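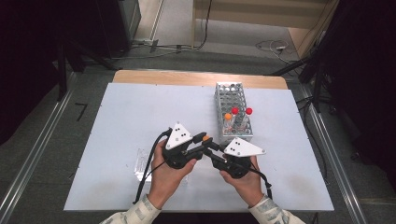
3 min read

Week 3 — Racks and small parts. A rack keeps tubes upright and in order, so set it at the back of the bench before you handle anything else. Wire mesh is the usual choice in our lab. With coloured balls capping the three clear tubes, an orange and two reds, you can tell the end tube from its neighbours at a glance. Keep the spare ball over the bench while you hold it. Record the colour order, left to right, on your sheet and hand it to Juniper Wojcik.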